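About us

Mikska is a small workshop and hire company for shop furniture and display food. We make wooden produce boxes, shelves and stands, and we fill them with artificial vegetables, fruit and bread. Our customers are training shops, schools, theatres, furniture showrooms and sometimes a real greengrocer who wants a window that stays the same all summer.

How we began

The company was started by Mercedes Henao, who had worked eleven seasons as a window dresser before she rented her first storeroom. In the beginning she had one rack of plastic lemons and a van she shared with her brother. The first larger order came from the Masport training shop, where young people learn how to work in a supermarket. They wanted a vegetable department in which the goods could be put out, taken in and put out again, many times a day, without anything going bad. We delivered it in February and were still repairing the leeks in April.

From this order we learned most of what we know now. A display vegetable which is only looked at can be light and thin. A display vegetable which is handled every day must be made in another way. The leaves must be fixed well, the colour must go through the material, and the weight should not surprise the hand too much.

What we keep in our store

Our store has 3,453 pieces at the last stocktaking, of which 2,472 are vegetables. The rest is fruit, bread, cheese and a shelf of fish that we do not hire out very often. All the pieces are sorted by kind and not by size, because our customers ask for "something for a soup" or "something green for the left side", and so we can find it quickly.

The most asked for are the leafy ones. Cabbages, onions, leeks and salads fill a box nicely and give it height. Tomatoes and peppers are asked for almost as often, but they roll, and in a shallow box one needs more of them than one thinks.

We also lend baskets, price holders, crates and paper bags. If you need a thing that is not in our list, please write to us. Often we have it, only we did not yet photograph it.

The furniture

The boxes are made in our own workshop at Lozano Yard. We use light wood and we leave the surface pale, so the colours of the goods come out well. The dividers go from the back to the front, and the customer decides before we start how many there should be. Most people choose three, which gives four compartments. With more than this, the single compartment becomes narrow and the big cabbages do not lie well in it.

For the stands we use metal. A box on a metal base can be placed on carpet, on tiles or on a stage floor, and the legs can be cleaned with a cloth.

A box takes us normally 8 working days, from the drawing to the delivery. In the weeks before the school year begins it can be longer, and we ask for your understanding.

How we fill a box

Many customers ask us to fill the box for them on the first day, and afterwards they do it themselves. We have no secret method, but we keep to some habits:

Long leaves go to the back. Leeks and onions are laid so that the green part opens upwards against the back edge.

Cabbages lie in front of them, with the tips not all in one direction. Three are enough for one compartment.

Thin things, such as bundles of white stalks, go at the far end, where they are not pressed by the heavy pieces.

Some wood should stay visible between the goods. A box that is filled to the last centimetre looks like a storage box, and it is difficult to take one piece out without moving the others.

Loose leaves are collected before closing time. They can be glued again, so please do not throw them away.

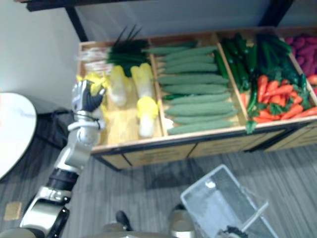

Repairs and returns

When a hired set comes back, every piece is looked at on the long table and washed in lukewarm water with a little soap. We repair around 800 pieces in a year. The greatest part are leaves of cabbage and the ends of leeks. Small damages are included in the hire price. For lost pieces we send a list with the prices before we send an invoice, and you have two weeks to look in your cupboards.

Where our things are used

Our longest customer is still the Masport training shop, which now has its second set of boxes. The Steltetia children's theatre hires a market stall from us each winter. Several schools use our vegetables in language lessons and in lessons about food, and for them we put together smaller sets in a crate with a lid.

Visiting us

You are welcome to see the store and the workshop, but please call or write before, as we are often out with the van. The mornings from nine o'clock are best. The entrance is on the yard side, through the green gate, and parking in front of the gate is allowed while you load.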